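Somum 2 motion planning and recording software: review after one winter of use

Category: Robot software, two-arm control
Price paid: 800 per seat, one year
Used with: two arms, parallel grippers, wrist cameras
Rating: 4 out of 5

I bought one seat of Somum in February to replace a collection of scripts that I wrote myself over several years. My scripts worked, but only I could use them, and each new task meant editing a file with poses in it. I wanted a planner that understands two arms at the same time, and a recorder that keeps the joint data and the camera streams together. Somum promises both. I compared it with Callari, which I used for a month at my former job, and I will mention the differences where I remember them well.

Installation

The installer is a single package and it found both arm controllers without help. The cameras took longer. Somum wants every camera to have a name and a parent link before it shows any picture, and the manual explains this in a chapter that comes after the chapter where you need it. When I understood the order, the setup was 30 minutes. The hand-eye calibration is a guided procedure with 26 poses. It is slow, but it shows the remaining error for each pose, so you can repeat only the bad ones. Callari made me repeat everything.

Perception and the wrist view

My first task is always the same: a marker standing in a paper cup. It is a good test for the perception part, as a white cup on a white table gives very little contrast and the marker never stands straight. Somum makes a segmentation from the wrist camera and proposes grasps, each with a score. You can choose whether the grasp is for the cup or for the thing inside it, and this choice is one click in the task tree. 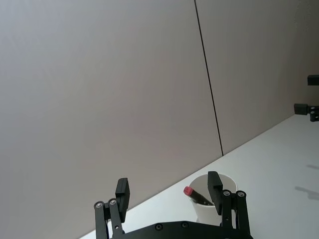
Wrist view over the cup, fingers open. The red cap of the marker points toward the left finger.

With my light the red cap was found well, and the rim of the cup less well. The default setting wants a strong edge, and I had to lower this threshold before the cup proposals became stable. After this I ran the task many times on one afternoon and I was satisfied. There is one weak point. When a finger covers a part of the rim, the program still draws a full circle, and the center of this circle moves a little as the gripper comes down. The planner then makes a small correction that is not needed. You can freeze the estimate at a chosen height, and I recommend to do it, but the option is hidden under "Advanced, Tracking, Hold" and I found it only by searching the forum.

Planning with two arms

For me this is the best part of the product. In my old scripts one arm waited until the other was finished. Somum plans both in one problem, with one timeline, and you can say which constraints connect them. For a task where both grippers hold the same object, you set a "shared object" constraint and the program keeps the distance between the two grippers fixed during the motion. The tolerance is in millimeters and it is possible to make it different for each axis.

I tried it with a short clear tube. Transparent objects are difficult for my depth cameras, so I did not use perception here and gave the tube pose by hand in the editor. The planner needed 240 milliseconds for a typical plan on my computer, and it kept the elbows away from each other in a natural way – something I never achieved with my own code.

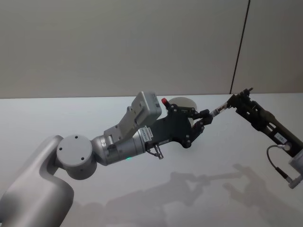 Both grippers on the clear tube, above the white table.

The collision model deserves a few words. Somum comes with meshes for the common arms and grippers, and for mine they were correct. But cables are not in these meshes. My right gripper has a thin cable that makes a loop below its body, and the left one has a cable hanging under the wrist. I added both as simple capsules, attached to the gripper link. It was easy, but please do it before the first two-arm motion and not after, as I did. I also added the sensor box on top of the left wrist, with a little margin.

The simulation view shows the same timeline as the real robot, and you can drag it with the mouse to see where the two arms are closest. A small graph below gives the minimum distance over time. I look at this graph before every new motion now.

Recorder and tools

The recorder writes joint positions, gripper width and all cameras into one folder with one clock. Export to the Zostico format works with no changes. Export to Ekwueme needs a plug-in that is not included, and the free version of it drops the gripper width. I wrote to support about this on a Friday evening and had an answer on the next working day, polite and clear: the correction is planned, no date.

Playback is good. You can put a wrist view and the overhead view side by side and step through them together, and mark the moments where contact begins. The search in old recordings is poor. It looks only at file names and not at the labels that you typed, so I started to put the labels in the file names also.

What I like

One timeline for both arms
Fast plans and a clear distance graph
Calibration that shows the error for each pose
Recordings with one clock

What I do not like

The order of chapters in the manual
The moving circle when the cup rim is partly covered
Search in recordings
Extra plug-in for Ekwueme export

Who should buy it

If you have one arm and simple picks, I think Callari is enough, and its manual is better. If you have two arms that must hold one thing together, Somum saves a lot of work, and the price is acceptable for a small laboratory. I renewed my seat for the next year. I will write an update when version 2.3 is out and I have tested the new tracking.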